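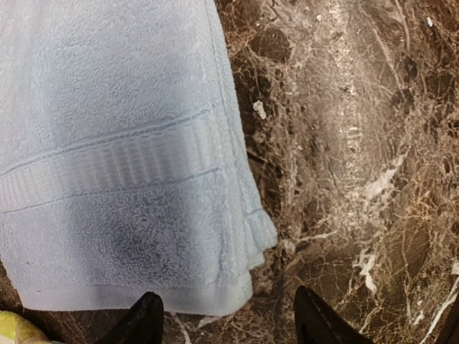

“那一下其实很轻，可是声音不对。”Nurley 的现场工程师一说起那次故障，眼睛就亮了。她在叠毛巾这条线上待了快两年，负责的是双指夹爪和腕部相机，最喜欢聊的偏偏是出毛病的日子。

事情发生在十二月，地点是 Prusholm 的测试间。那天跑的是一套连续折叠任务，计划做 486 次。到第 159 次，机械臂下探去夹毛巾的下摆，指尖没有在布面高度停住，继续往下压，直接顶到了台面。力矩保护随后触发，整臂停机。

“停是停住了，但停得晚！”她说，“我们设的接触阈值是 10 牛，日志里的峰值到了 40 牛。布没破，石面也没裂，左边那根手指的胶套磨掉了一小块。要是当时有人把手伸进去理毛巾，那就是另一回事了。”

大家最先怀疑的是相机。抛光石面会反光，花纹又密，深度估计在这种台面上一向不太安分。团队把灯换了两个角度，又铺上哑光垫板重跑，高度误差确实小了一些，可下压过头的情况还是偶尔冒出来。

“那几天我特别兴奋，同事都觉得我有点怪。”她笑着说，“误差变小了，故障还在，说明后面还藏着一个原因，多有意思啊！”

后来他们把力信号和控制周期对齐，一帧一帧地看，才发现问题出在滤波上。毛圈软，缎档那一段又平又密，手指从一种织面滑到另一种，力的读数会抖。早先有人嫌误停太多，把滤波窗口调长了，抖动是压下去了，真正的碰撞信号也跟着迟到。平时高度估得准，这点延迟看不出来；一旦反光让高度偏低，两个毛病就叠到了一块儿。

她对“误停太多”这句话很有感触。“误停烦人，我懂，半夜里停一次你就得爬起来看一次。可是保护参数不能这么顺手改掉。那次改动连备注都没写，我们翻了好久的提交记录。”

现在的做法是两路分开：一路慢的，用来判断抓没抓到布；一路快的，几乎不滤波，只管碰撞，超过阈值就切断，谁也不能在任务脚本里覆盖它。下探的最后一段也改成了低速。负责安全评审的 Hijazi 还要求，改动任何阈值都得先空跑，再用厚薄不同的布各测一轮，由两个人签字。

节拍因此慢了一点，她倒不心疼。“慢一点，能看到的东西多得多！你会看见手指怎么碰到布边，布怎么让开，下面那层怎么露出来。叠毛巾真的太好玩了，每一条摊开都不一样。”

接下来要测的是一批掺了 Lurex 金属丝的装饰巾，会闪，布边还偏硬。采访快结束时，她已经在翻夹爪胶套的备件盒了，说上次磨坏的那只还留着，就放在工位的抽屉里，新来的同事第一天都要拿出来看一看。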